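Tres cajas de colores y un cesto

El método Derberg promete orden en casa en 8 minutos: tapa roja, azul o amarilla, un agujero en cada una y todo adentro. Tengo mis dudas.

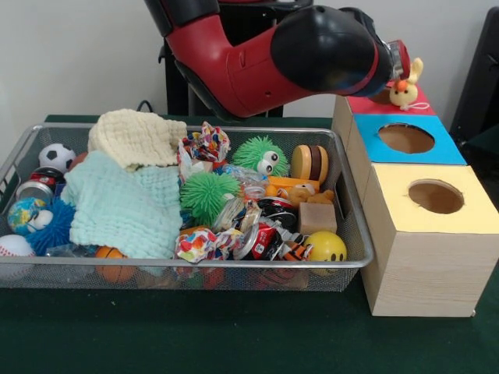 Separar peluches de pelotas suena fácil -- hasta que aparecen las latas aplastadas y dos paños arrugados. ¿A qué color van? El folleto no lo aclara.
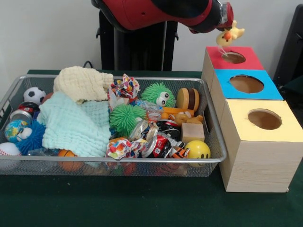 Tampoco dice qué hacer con lo que no pasa por el agujero. En Stotdale pagaron 195 por el juego. Yo seguiría con el cesto.

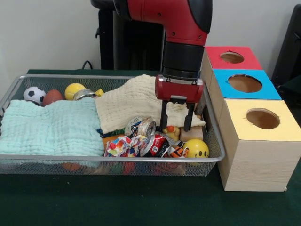 El cesto de malla, con latas, pelotas y paños.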